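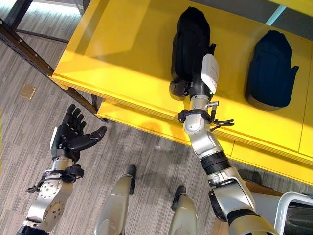 One hand on the goods, one hand waiting for a tip.

Shelf Duty: Can It Mind the Store Yet?

Every October I ask whether a machine can take over the chores I dislike, and every October I go on doing them. Stocking shelves tops my list. I did two years of it at Lallitel, where Joaquim Pacheco trained me in 7 minutes and then went to lunch. He considered the job beneath explanation. Engineers have been explaining it to machines ever since, and the soft goods still give them trouble – anything padded or floppy has its own ideas about where to be held.

So, a yellow shelf, two arms and a dark, rounded item on the top board. The left hand stays open over the carpet, palm up. I have worked with people like that.

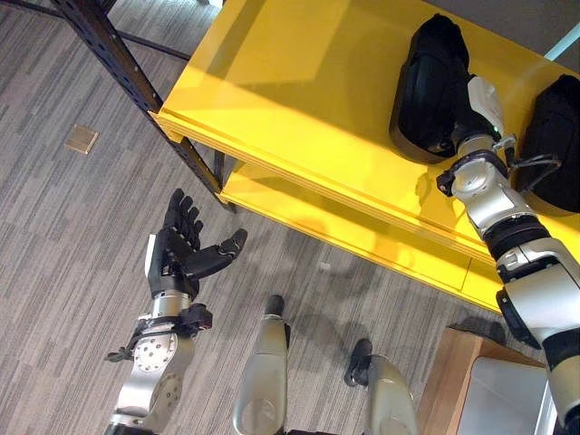 Would you let one restock a real store tonight?
Only with a person on the same shift, and only in an aisle with nothing breakable in it.

My own rate at Lallitel was 269 items on a good evening, and I complained through most of them. I would hand over the apron tomorrow, along with the complaining.

Gallery text by Joaquim Rebelo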